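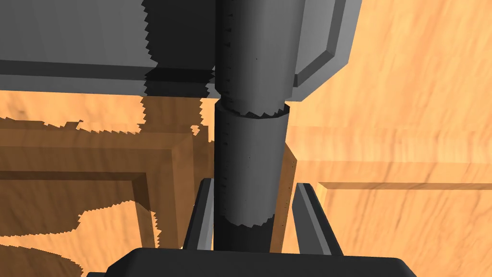
Illustration: Darius Kütt / Fitstead

August
By Araceli Lozano

A wooden tabletop that has gone dull over the summer can usually be brought back in one easy Sunday, and I promise you don't need a garage full of tools to do it. Clear everything off and wipe the top with a barely damp cloth, then go and have your coffee while it dries — a good long one.

Sand lightly along the grain, never across it, with 220 paper if the old finish is thin. (My aunt swore by steel wool, but I spent years picking the bits out of her table!) Vacuum up the dust and wipe again.

Now pour a little oil onto a soft rag and rub it in with long, slow strokes. A 500 ml can will see you through several tables. Leave it 11 minutes, buff off whatever is still sitting on top, and let it rest overnight before the second coat. Spread the oily rags flat outdoors to dry, please, and never ball them up.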